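How to run a laundry-robot demonstration at an open day

We had our robot unloading and loading a dryer for visitors at the Jirkotstead open day in September, and I've been asked by so many people how we set it up that I've finally written it down. It was the best day out I've had in this job! If you have a two-armed robot and a room with a real machine in it, you can do the same.

My name is Savvas Sarantis and I look after the demonstrations at Msimang. Ingrid Bellamy wrote the door routine and Jade Perron did the talking on the day. Most of the good ideas below are theirs.

What you'll need

A two-armed robot with a camera at the head and one at each wrist
A front-loading dryer or washer with a round door
Two baskets, one for the robot and one for spares
A bag of clothes in colours that differ from one another
Floor tape
A screen big enough to be seen from the back
Someone who likes talking to strangers

Step 1: Pick one job and stick to it

Our first plan had sorting, loading, unloading and folding in it. We cut it to a single job, putting clothes from a basket into the dryer, and it was a far better show. Visitors walk in halfway through whatever you are doing, so the task should make sense from any point. Clothes going from a basket to a drum do. A robot hunting for the second sleeve of a jumper, which is where our folding test spent most of its life, doesn't.

Step 2: Set the room out the evening before

Put the basket on the floor in front of the machine, where the left arm can get to it without stretching. We tried it on a stool first and the elbow kept coming up too near the wall. Once you like the position, mark it with tape and take the measurement as well, because tape gets kicked. Ours was 604 mm from the front of the dryer to the middle of the basket.

Check the light too. A shiny floor throws a surprising amount of glare into a wrist camera, and the glare moves during the day. Run the door routine once in the morning and once in mid-afternoon, with the blinds as they will be when people are there.

Step 3: Teach the door first

The door is the hard bit, and to my mind the most exciting bit to watch. The gripper comes in with its fingers open, finds the rim, and swings the door out along its own curve. Pull straight back and you'll drag on the hinge. Ingrid's routine follows the arc and keeps hold of the door at the end, so it can't drift back while the other arm is working.

Teach it slowly. We recorded the approach 12 times from slightly different starting places, then picked the smoothest and used it as the pattern for the rest. If the gripper touches the glass in any of your recordings, throw that one away.

Step 4: Let each arm have its own work

With one arm keeping the door out of the way, the other is free for the clothes. Pinch each garment near its middle and lift it well clear of the basket before turning towards the drum. Trailing sleeves love to catch on basket edges (ask me how I know). Soft, plain things such as T-shirts are kind to beginners. Leave out anything with a drawstring until the rest is going well.
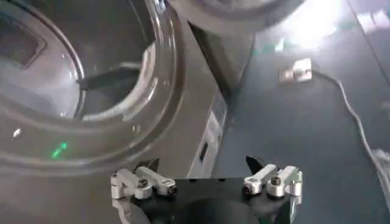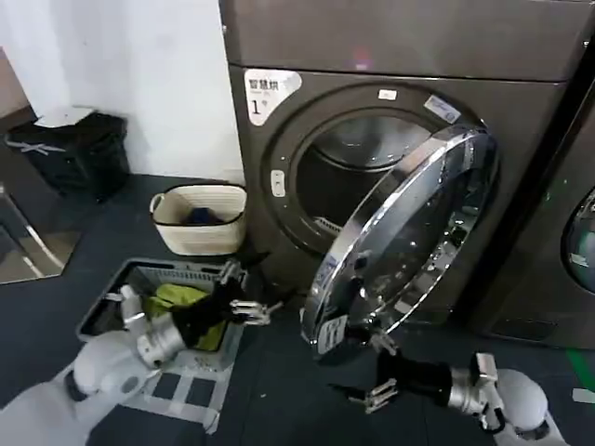

Top: open fingers by a round door, from the wrist camera. Bottom: one arm on the dryer door, the other with a black garment at the basket.

Step 5: Put a camera view on the big screen

We showed the wrist view on the screen and let people look from it to the robot and back again. Children worked it out faster than the adults. One girl waved at the wrist, saw herself waving, and brought her whole family over to do it too! Keep a spare lead for the screen in your pocket. We needed ours before the doors had been open for an hour.

Step 6: Rehearse with a person in the way

Sotiris Alexiou from Zorkell came in to play the difficult visitor. He leaned over the tape, asked questions during the slow parts and dropped a scarf where the arm was about to go. Jade practised stopping the robot each time with the stop button in her hand and without breaking off her sentence. Do this at least seven times with whoever will hold the button on the day.

Never let a visitor hand clothes to the robot while it's moving. Stop it, add the clothes to the basket, step back, start again.

Step 7: Talk about the misses

The robot will drop things. Ours let go of a sock early on and Jade told everyone what it had got wrong and what it would try next, and the crowd started cheering it on. The next pickup got a round of applause. We had 916 people through the building by closing time, and the questions I enjoyed most all came after a miss.

If the same garment fails twice, swap it for one from the spare basket and carry on. You can look through the recording later.

Step 8: Pack up in the right order

Open the grippers, bring both arms to rest, and only then shut the dryer door by hand. Copy your recordings before you switch anything off. Then peel up the tape straight away. We left ours overnight and spent a good part of the next morning scraping.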